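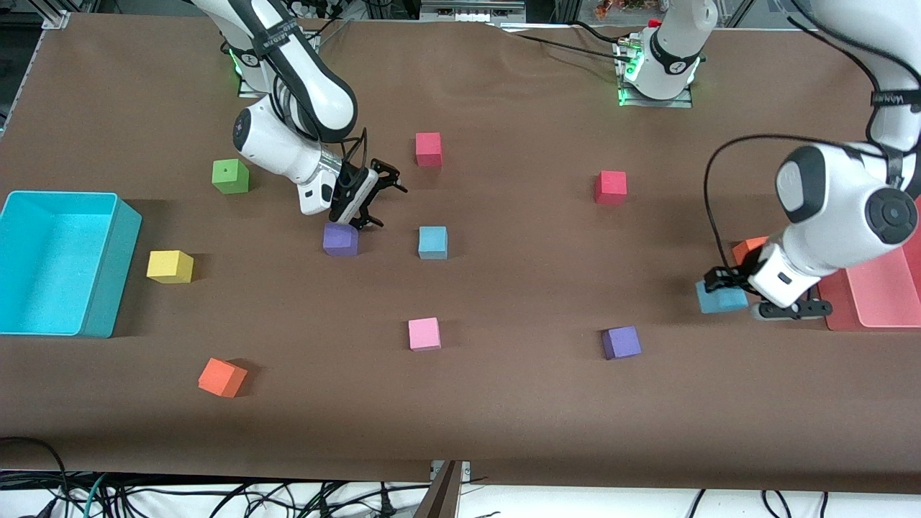

# Pirnent Hinge Log

4 min read

Pirnent is a small set of hand measurements taken from convertible laptops and tablets with kickstands. It records how much force it takes to open a hinge, how far the screen sags when tapped, and how those numbers change with use. It was put together by Vilmos Sárközi and Tamás Halász.

## What is in it

There are 224 rows in `hinges.csv`. Each row is one measuring session on one device. The set covers 53 devices, so most of them appear more than once. A few older Erko tablets have a single session and were then returned to their owners.

The Stenex and Vincze machines make up the largest share. We took what we could borrow or buy used, and the mix of models says nothing about what people own.

## Columns

- `device_id`: short code, stays the same across sessions
- `maker`: Stenex, Erko, Vincze or other
- `type`: `hinge360`, `kickstand` or `detach`
- `cycles`: open and close count since we received the device
- `force_open`: grams at the top edge of the screen, lid at 90 degrees
- `force_close`: same point, pulling the other way
- `sag_mm`: drop at the top edge after ten taps in the center of the screen
- `surface`: `desk` or `lap`
- `who`: VS or TH
- `notes`: free text, often empty

Missing values are blank. A zero is a real zero.

## How it was measured

Force was read with a hand-held luggage scale hooked over the screen edge with a loop of tape. We took three readings and kept the middle one. The scale reads in steps of 5 grams, so don't read much into small differences.

`lap` rows were done sitting in a kitchen chair with the device across both knees. The person matters here. Tamás is taller and his numbers for kickstand tablets come out lower on sag. If you compare `lap` rows, split by `who` first.

Cycles were done by hand in front of the TV and counted with a clicker. No device went past 700.

## Known problems

- Rows before version 1.1 used a different tape loop. They are marked `old loop` in `notes`. The force values in those rows run a bit high.
- Two Vincze units were swapped for a while and had each other's code. We fixed the ones we could work out and deleted the rest.
- `detach` models were measured with the keyboard attached and the latch closed. One Erko model has a loose latch, and most of its sag comes from there.
- `cycles` starts at zero when a device reached us. For used devices the true count is unknown.

## Loading

The file is plain UTF-8 with commas and a header row.

 import pandas as pd
 df = pd.read_csv("hinges.csv")
 desk = df[df["surface"] == "desk"]

There are 89 rows with something in `notes`. Read them before dropping a row as an outlier.

## Changes

**1.2** (May 14, 2022): added the last Stenex sessions, fixed the swapped codes, renamed `sag` to `sag_mm`.

**1.1**: new tape loop, added `who`.

**1.0**: first version, desk rows only.

We would like to add more kickstand models in August. If you have one you can spare for a couple of weeks, open an issue with the maker and model. We pay postage both ways.

## License

CC BY 4.0. Please credit "Pirnent Hinge Log, Sárközi and Halász" and give the version number you used.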